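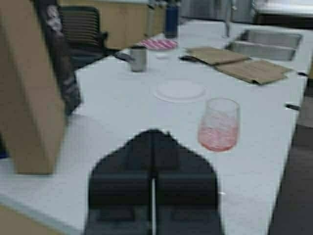

**Putodex – Serviço de Águas de Abera e Pranley**
27 de março de 2020

1/14 Com mais famílias em casa durante todo o dia, o consumo doméstico de água alterou-se nos dois concelhos. Publicamos neste fio informação sobre abastecimento, leituras, faturação e cuidados com a rede interior dos edifícios.

2/14 O abastecimento mantém-se sem restrições. As captações, as estações elevatórias e os reservatórios funcionam com equipas em turnos separados. O piquete de avarias na via pública está disponível de dia e de noite, incluindo feriados.

3/14 O controlo da qualidade da água prossegue segundo o plano aprovado. As colheitas previstas para torneiras de consumidores passam a ser feitas em pontos da rede com acesso pelo exterior. Os resultados trimestrais continuam a ser publicados na área pública do portal Plukis.

4/14 A ponta de consumo da manhã deslocou-se. Em fevereiro registava-se antes das oito horas; nas últimas duas semanas passou para o fim da manhã e prolonga-se até depois do almoço. Nas zonas altas de Pranley pode notar-se uma ligeira descida de pressão nesse período. Pedimos que as regas de jardim sejam feitas à noite.
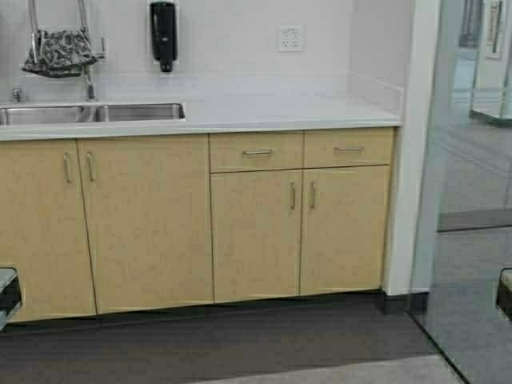 5/14 A cozinha é, em muitas habitações, o ponto de água com utilização mais repetida ao longo do dia. A lavagem de loiça sob água corrente pode ser substituída por enchimento parcial da cuba. Nas bancas de duas cubas, uma serve para lavar e a outra para enxaguar. Recomendamos também que os panos não fiquem pendurados no pescoço da torneira; devem ser lavados com frequência e secar estendidos, longe do ponto de saída da água.

6/14 O filtro existente na ponta da torneira (arejador) acumula areia e calcário. Deve ser desenroscado, escovado e passado por água limpa. Quando o caudal diminui numa só torneira, a causa encontra-se frequentemente nesta peça. Se a diminuição ocorrer em toda a casa, verifique a válvula de corte geral antes de contactar o piquete.

7/14 Em instalações fechadas por vários dias – escritórios, escolas, clínicas, alojamento local – a água fica parada na canalização. Antes da reabertura, deve deixar-se correr cada torneira, começando pela mais próxima do contador, até a temperatura estabilizar. Os chuveiros devem ser purgados com a cabeça retirada ou mergulhada num balde, para evitar a formação de aerossóis.

8/14 As leituras presenciais de contadores estão suspensas no interior de edifícios. A comunicação pode ser feita no portal Plukis ou por telefone, entre os dias 1 e 10 de cada mês. Devem ser indicados apenas os algarismos pretos do mostrador. Na falta de leitura, a fatura é emitida por estimativa e corrigida na leitura seguinte.

9/14 Desde o início do mês, mais de 3.368 clientes comunicaram a leitura pelos seus próprios meios. A linha de atendimento recebeu 727 pedidos de esclarecimento sobre faturação e foram concluídas 669 adesões à fatura eletrónica. Agradecemos a colaboração de todos.
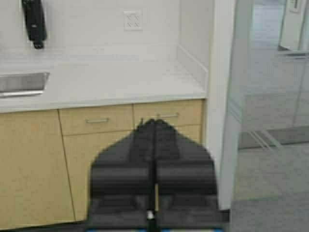
10/14 As fugas pequenas passam despercebidas durante meses e representam uma parte relevante das reclamações por consumo excessivo. Para as detetar, feche todas as torneiras, registe o valor do contador e volte a lê-lo uma hora depois, sem qualquer utilização de água. Se o valor mudou, procure primeiro no autoclismo e depois nas ligações da cozinha. Em bancadas com gavetas, os tubos podem passar por trás delas, pelo que convém retirá-las e observar o fundo do móvel com uma lanterna.

11/14 As reparações na rede interior são da responsabilidade do proprietário. A Putodex não dispõe de técnicos para intervenções no interior das habitações e não vende filtros, descalcificadores ou análises porta a porta. Qualquer pessoa que se apresente em nosso nome com esse fim deve ser comunicada às autoridades.

12/14 Não haverá suspensão do fornecimento por falta de pagamento enquanto vigorarem as medidas excecionais. Os planos de pagamento em curso mantêm-se válidos. Os clientes com perda de rendimento podem pedir novo plano, sem juros, mediante formulário próprio. Os pedidos entregues em papel antes do encerramento dos balcões estão a ser tratados por ordem de entrada.

13/14 Lembramos que toalhitas, máscaras, luvas e papel de cozinha não devem ser deitados na sanita, mesmo quando a embalagem refere o contrário. Estes materiais não se desfazem no coletor e prendem-se nas bombas das estações elevatórias de águas residuais. O óleo alimentar deve ser guardado em garrafa fechada até à entrega no oleão. Na estação da zona baixa de Abera, a limpeza das grelhas passou de semanal a diária.

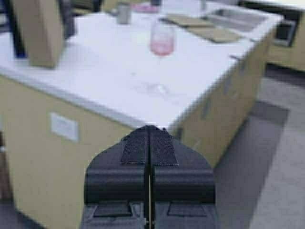

## Atendimento e contactos

14/14 Os balcões de Abera e de Pranley permanecem encerrados ao público. O atendimento é assegurado pelos seguintes meios:

- Portal Plukis: leituras, segunda via de faturas, alteração de dados, pedidos de plano de pagamento.
- Linha de atendimento: dias úteis, das 9h00 às 17h00. O número consta do canto superior direito da fatura.
- Piquete de avarias: permanente, apenas para ruturas na via pública, falta de água e obstruções de coletor.
- Correio: para documentos que exijam assinatura manuscrita. O prazo de resposta passa temporariamente para 20 dias úteis.

As interrupções programadas serão anunciadas nesta página com dois dias de antecedência. Pedimos que não sejam enviados dados pessoais, números de contrato ou fotografias de faturas nos comentários a este fio.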